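In the Cupboard – the May newsletter
Posted in: Home & Table, Everyday Dishes
May, by Kyrylo Polishchuk

The cream dishes are back out

Every spring I tell myself I'm going to use the good dishes more, and every spring I get as far as washing them and then put them right back where they came from. Well, this May I finally moved them to the low shelf by the stove, and we've been eating off them for weeks now!

If you're new to this newsletter, I should explain that I have a small pile of old cream dishes that came out of a house sale in Wunberg. I paid 44 dollars for the lot, which also got me a gravy boat with no handle and a box of mismatched lids (still looking for whatever those lids belong to – write to me if you collect lids, I'm serious). The woman running the sale had a card taped to the box that said 1878. I don't believe it for a minute, but I kept the card.

What I like about them is the color. White plates make my cooking look like cafeteria food, and cream is kinder to it. Soup looks good, beans look good, even plain buttered noodles look like I meant it. They do pick up whatever light is in the kitchen, so one evening they're nearly white and the next morning they've gone a little green on me.
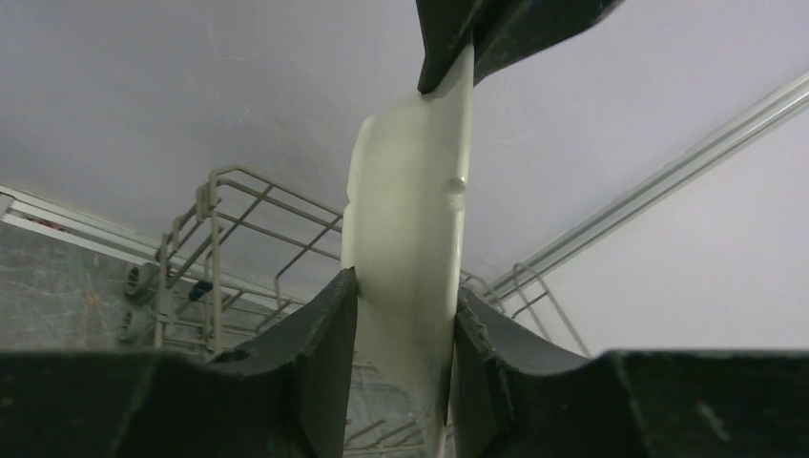

Anyway, washing. I do these by hand, one at a time, warm water and a soft cloth, with a folded towel in the bottom of the sink. Then they go in the rack on edge with a gap between them. I used to lean them all together like a deck of cards and I chipped two that way, one of them on the very first night. Run your thumb along the rim before you put each one away. You'll find a rough spot with your thumb long before you see it, and those are the ones I save for bread or for putting under a plant.

For tea stains I make a paste of baking soda and water, leave it on for a few minutes and rub it off with my fingers. My friend Branislav Hrnčiar swears by lemon and salt and has told me so at every dinner for years. I tried it on the worst one and got about the same result, plus a kitchen that smelled great, so go with whatever you've got in the house.

A few of you wrote in after the last issue to ask how I store them. Flat, up to 6 in a stack, with a paper napkin between each. I know the felt circles are prettier, but I lose them, and napkins I always have – usually the leftover birthday ones, so there are balloons all through my cupboard.

Next month I want to get into serving bowls, and I'd love to hear what you use for salad. Mine is too big for two people and too small for company, and I've been using it for onions.

Recent items
Soup plates or soup bowls? Your letters
What I keep in the drawer under the oven
A box of lids from Wunberg
Getting candle wax out of a tablecloth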